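Forum > Robotik und Automation > Anlernen, Teach-in, Teleoperation

Thema: Vormachen statt programmieren, wer hat das wirklich im Einsatz?

kettenrad_77
Juli 2022

Moin zusammen,
ich war bei Zollau zur Vorführung. Die verkaufen das Anlernen per Hand als Paket unter dem Namen Petton: Handschuhe anziehen oder Handgreifer nehmen, Aufgabe ein paarmal vormachen, Roboter kann es. So steht es im Prospekt. Ich bin seit Jahren in der Verpackung und glaube das erst mal nicht. Drei Bilder habe ich mitgebracht, das erste vom Tisch mit den Handschuhen, die anderen beiden aus der Kamera am Handgreifer.

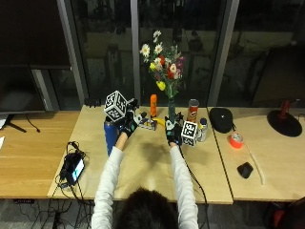
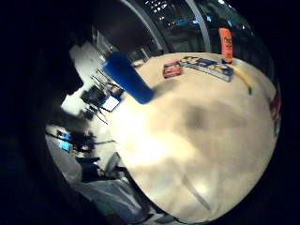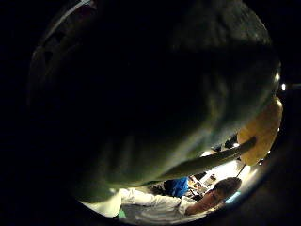 Meine Fragen

1. Hat jemand so etwas länger als eine Messewoche laufen gehabt?
2. Wie viele Vorführungen braucht man pro Teil, bevor es brauchbar greift? Der Vertriebler sprach von 2.000, und zwar im Nebensatz. Im Prospekt steht "wenige".
3. Was macht das System, wenn das Teil anders liegt als beim Vormachen?

Bitte keine Links auf Werbevideos, die kenne ich alle.

palettenfuchs
Banane, Blumenstrauß und Chipsdose. Bei mir laufen Kartons, Schläuche und verölte Gussteile. Sobald mir einer vorführt, wie man ein verknicktes Schlauchende aus der Kiste zieht, höre ich zu.

nullpunkt
@palettenfuchs Zu billig. Gerade das Durcheinander ist doch der Sinn der Sache. Wenn du nur gleiche Würfel hinstellst, lernt das Modell gleiche Würfel. Eine hohe Flasche, eine Banane und ein Strauß in der Vase verlangen völlig verschiedene Griffe.

Und weil gleich einer fragt: die weißen Würfel mit dem schwarz-weißen Muster auf Bild 1 sind Marker. Solche Muster kann eine Kamera im Raum verorten, damit weiß man, wo die Hand ist. Ist seit Ewigkeiten üblich und funktioniert, solange man sie nicht verdeckt.

kettenrad_77
"Solange man sie nicht verdeckt" ist genau mein Punkt. In einer echten Zelle verdeckt sich ständig was. Gitterbox, Förderband, der eigene Ellbogen.

schraegkugellager
Schaut euch Bild 3 an. Oben fast alles dunkelgrün zu vom Handschuh, dazu was Gelboranges, und unten quer ein Mensch im weißen Hemd. Was soll ein Modell daraus lernen? Auf Bild 2 erkennt man wenigstens den Tisch und die Sachen hinten, von der Banane bis zum orangen Karton, aber da steht auch der halbe Raum mit drauf. Stuhl, Monitor, Deckenlicht. Stell den Stuhl um und das Ding sieht eine andere Welt.

nullpunkt
Einzelbild. Du bekommst aus so einer Kamera etliche Bilder pro Sekunde, da sind immer welche dabei, auf denen man nichts Gescheites sieht. Das Weitwinkel ist Absicht, man will möglichst viel Umgebung haben, damit sich die Bewegung der Kamera schätzen lässt. Und wenn man in verschiedenen Räumen aufnimmt, lernt das Netz, den Stuhl zu ignorieren.

schraegkugellager
"Wenn". Wer nimmt denn bitte in verschiedenen Räumen auf? Der Kunde hat eine Halle. Und dann soll mein Einrichter, der eh keine Zeit hat, nachmittags mit Kabeln am Arm Bananen umsetzen?

imbus_und_co
Ich habe damit gearbeitet, allerdings bei einer anderen Firma (Imai, ferngesteuerter Arm, keine Handschuhe). Erfahrungen, ungeschönt:

- Aufgenommen haben wir 700 Durchgänge. Eine Aufgabe: Beutel aus der Kiste, auf die Waage, fertig.
- Davon haben wir 523 behalten. Der Rest war Ausschuss, meistens weil der Bediener zwischendurch gezögert oder nachgefasst hat. Das Zögern lernt der Roboter nämlich mit. Unserer blieb vor der Kiste stehen, als müsste er überlegen.
- Nach dem Training ging es ordentlich, bis im Dezember die tiefe Sonne auf die Kiste fiel. Danach Rollo runter, dann ging es wieder.
- Zwei verschiedene Bediener haben zwei verschiedene Stile. Mischt man die, kommt Unfug raus. Bei uns hat am Ende nur noch einer aufgenommen.

Für Teile, die man mit Sauger und Taktband in den Griff bekommt, würde ich das nie wieder machen. Für die Beutel gab es halt nichts anderes.

kettenrad_77
Danke, das ist die erste Antwort mit Substanz. 523 von 700, also ein Viertel für die Tonne. Davon stand im Prospekt natürlich kein Wort. Wie lange hat das Aufnehmen gedauert?

imbus_und_co
Knapp zwei Wochen mit Pausen. Länger als eine Stunde am Stück wird der Bediener schlampig. Mit Handgreifer soll es schneller gehen als mit Fernsteuerung, das glaube ich sogar, man hat ja das Gewicht in der Hand. Selbst probiert habe ich es nicht.

palettenfuchs
Zwei Wochen für einen Beutel. In der Zeit programmiere ich dir die ganze Linie inklusive Lichtvorhang.

nullpunkt
Tust du nicht, wenn der Beutel jedes Mal anders liegt. Das versuchst du seit Jahren und schimpfst hier regelmäßig darüber, ich kann gern die alten Beiträge raussuchen.

palettenfuchs
Lass mal.

drehgeber_ost
Was mich an den Handschuhen stört: eine Menschenhand hat fünf Finger und spürt was. Der Greifer am Ende hat zwei Backen. Was übertrage ich da? Beim Handgreifer leuchtet mir das eher ein, da hält der Mensch dasselbe Werkzeug wie nachher der Roboter. Hat Zollau gesagt, was für eine Hand am Roboter sitzen soll?

kettenrad_77
Ausgewichen. "Je nach Anwendung." Die mehrfingrige Hand käme von Vormont und sei in Vorbereitung, Preis auf Anfrage. Dauerlauf haben sie mir auch keinen gezeigt, ich hatte ausdrücklich danach gefragt.

drehgeber_ost
Dann hast du deine Antwort doch schon.

nullpunkt
Finde ich zu hart. Man kann eine Datenaufnahme auch als das nehmen, was sie ist. Falsch ist der Prospekt, an der Methode liegt das nicht. Ich würde mir an deiner Stelle ein eigenes Teil mitnehmen und verlangen, dass sie es vor deinen Augen aufnehmen und trainieren. Und dann drehst du den Tisch um 30 Grad und machst das Licht aus.

kettenrad_77
Eigenes Teil ist angefragt. Faltschachtel mit Sichtfenster, die spiegelt so schön. Ich rechne mit einer Absage oder mit einem Termin in einem halben Jahr.

schraegkugellager
Nimm den Schlauch von palettenfuchs gleich mit.

imbus_und_co
Noch ein Tipp für den Termin: lass dir die aussortierten Durchgänge zeigen und frag, wer nach welcher Regel aussortiert. Bei uns war das die meiste Arbeit und stand in keinem Angebot. Und lass dir schriftlich geben, wem die Aufnahmen gehören.

kettenrad_77
Kommt auf den Zettel. Ich melde mich, falls Zollau zusagt.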